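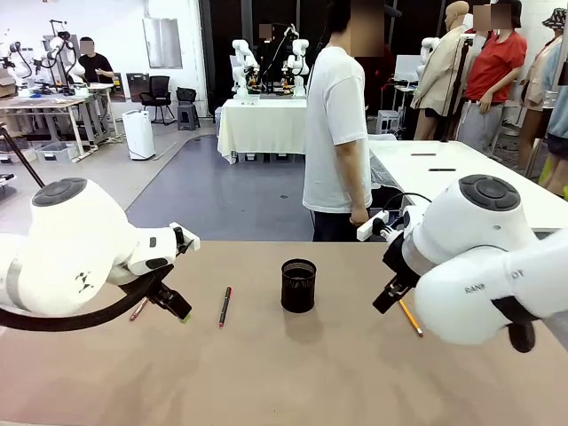
Can you brew a full batch on the Perum kettle with only an ordinary kitchen socket?

The kettle is made for one. It has a 3000 watt element and a 13 amp plug, so it runs from a normal wall socket, but I would not use an extension lead and I would not run the tumble dryer at the same time.

Perum all-in-one brewing kettle, long-term review
Price paid: £394, with the copper cooling coil included
Sold by: Ritchie Brewing Supplies

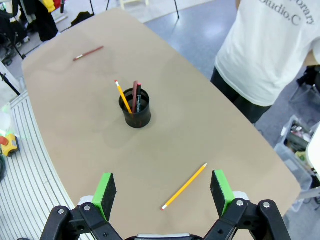
By Catherine Hepburn
Posted Dec 23, 2025 in Equipment

I bought the Perum in June, after many years of brewing with a big pot on the gas hob and a picnic box for the mash. The old system made good beer, but it also made a wet floor, and my back did not like lifting the pot any more. I paid for the kettle myself and I have made mostly pale ales in it, also one stout and one lager which I will come to.

For those who have not seen this type of machine: it is a tall steel kettle with the element under the bottom plate, a pump, and an inner basket for the malt. You heat the water, put in the malt, let the pump move the liquid over the grain, then lift the basket and boil what remains. Everything happens in one vessel.

The heating is the best part. On full power, my water from the cold tap was at mash temperature before I had finished weighing the malt and looking for the paddle. From the end of the mash to a real rolling boil took 54 minutes on the first brew, with the lid off. With the lid half on it is quicker, but you must stand beside it, because it rises suddenly. I cleaned the worktop twice before I learned this.

Temperature control is good, with one remark. The sensor sits at the bottom, and the top of the grain can be cooler, especially if the pump is turned low. I put my own thermometer in the basket and stir every ten minutes or so. Finlay MacKinnon from our brewing club at Curkness has the same model and he never stirs. His beer is as good as mine, so perhaps I worry too much.

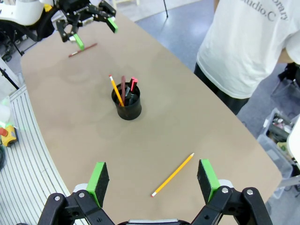
Yellow pencil, sharpened, on the tan tabletop.

The pump is the weak part. It is strong enough, but the small filter in front of it blocks with hop pieces when you use pellets. In the stout, with few hops, there was no problem. In the pale ales it stopped on me during cooling, and a stopped pump with hot wort behind it is not a nice thing to repair. Now I put all pellets in a cloth bag. The manual shows a bag in one drawing and says nothing about it in the text.

The manual in general is short. It was clearly translated, and I say this with sympathy. The delay timer is explained in one sentence, and I had to try it with plain water to understand that it counts to the start of heating and not to the time when the water is ready.

Lifting the basket is still heavy work. There are feet which rest on a ring inside the kettle, so you can lift, turn and let it drain – but the first lift is all at once. If you are short like me, put the kettle on something low and solid. A worktop is too high for this.

Cleaning takes me less time than before. The bottom plate browns a little after each boil and wants a soft cloth and citric acid. Do not use a metal scourer.
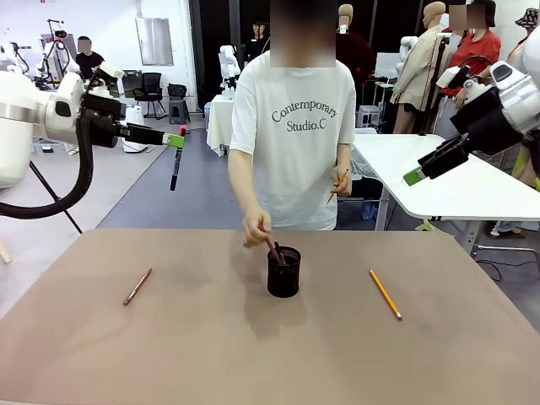
Black marker with a small red top, tip down.

About the lager. I wanted a light one, very pale and dry, and this style hides no mistakes. It came out clean, with a slight grainy taste which I think was my fault, as I rinsed the malt too long. The kettle held the low mash temperature well for the whole rest.

Before buying I also compared the Trimari, which Ritchie sells too. It has a better tap and a clearer display, but the shop model had a plastic basket handle and I did not trust it with wet grain. I have not brewed on it, so take that as a shop opinion only.

Good: fast heating, steady mash, fair price with the coil
Less good: pump filter, thin manual, heavy first lift

I would buy the Perum again. For very small test batches I would keep the pot, as the liquid must cover the bottom plate well and there is some loss under the tap. A spare pump filter is worth ordering with the kettle – mine came in a separate parcel and I paid the postage twice.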